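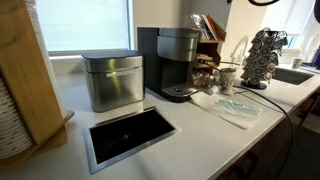

Miłosz Śliwiński objected to an early draft of this section that office coffee was never about coffee, and that a survey asking staff to rate the drink would miss what they gain from the walk to it. We take the point, but it is hard to test, and the literature that repeats it rarely tries.

**Figure 4.** Shared coffee counter with stacked white cups in a wooden organizer.

### 4.2 Do shared counters make people talk?

The usual claim is that a shared counter produces chance meetings between teams. Furtună and Ene put the gain at 8 new contacts per person per year, using self-reports from 600 staff at Erneck. Self-reports are weak evidence here – people remember the chat that led somewhere and forget the silent wait for hot water. Door logs from Graltley, covering 2,000 visits in May, give a duller picture. In 70 percent of them the visitor came alone and left before anyone else arrived. Lu reads the remainder as "contact." We see only overlap, and overlap between two people who may already share a desk row. Until the logs are matched to team lists, we treat the effect as unproven.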